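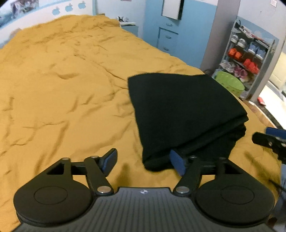 Photo: Avex / Jui-lin Tseng

Fingertip Pads Deserve a Place in the Maintenance Plan

Institutions that operate gripping equipment tend to write their maintenance plans around the expensive parts. Motors, controllers and housings receive scheduled attention. The pads at the ends of the fingers, which do the touching, are often left until someone complains. This essay argues that the order should be reversed, particularly where the work involves clothing and bedding.

A folded black garment on a wrinkled sheet is a demanding object. The finger must meet the lower edge of the cloth without pushing the whole stack away, and a worn pad makes that harder. At Avex, the plan adopted last July sets a pad inspection every 32 working hours. Pins and linkages are checked at the same time – a loose pin can easily be mistaken for a worn pad, and replacing the wrong part wastes a morning. 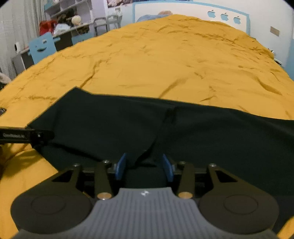

Should both pads be replaced when only one is worn?
Replace them as a pair. A new pad facing an old one closes off center, and the cloth tends to twist as it is gathered.

Records matter as much as parts. The Uvcombe workshop keeps a single sheet for each gripper, on which the technician enters the pad change, the condition of the pivots and the closing gap. Its log now holds 1057 entries, 29 of them for linkage pins. Such a record is dull to keep, but it allows a supervisor to set an interval from evidence. Without it, the interval is a guess passed from one technician to the next. 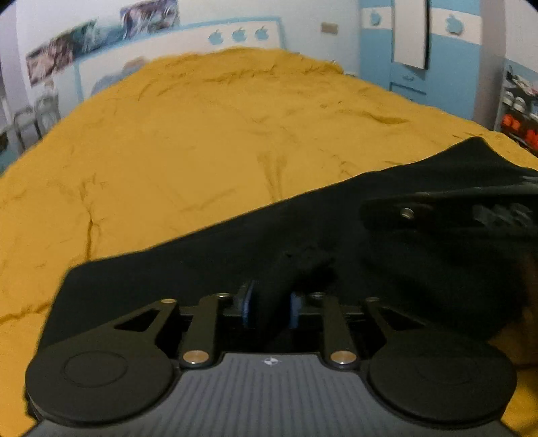 Poon, replying to an earlier draft, objected that frequent inspection carries its own risk, as every removal of a pad is a chance to refit it badly, and that a unit which closes well should be left alone.

The objection is fair, and it supports a narrower rule. Inspection need not mean removal. A pad can be wiped, examined and tested on a fold of dark fabric while it remains in place. Removal should follow only when the test fails, and the gap should then be measured before the gripper returns to use. The Terkar training course gives eight minutes to this procedure. It should be given a full session.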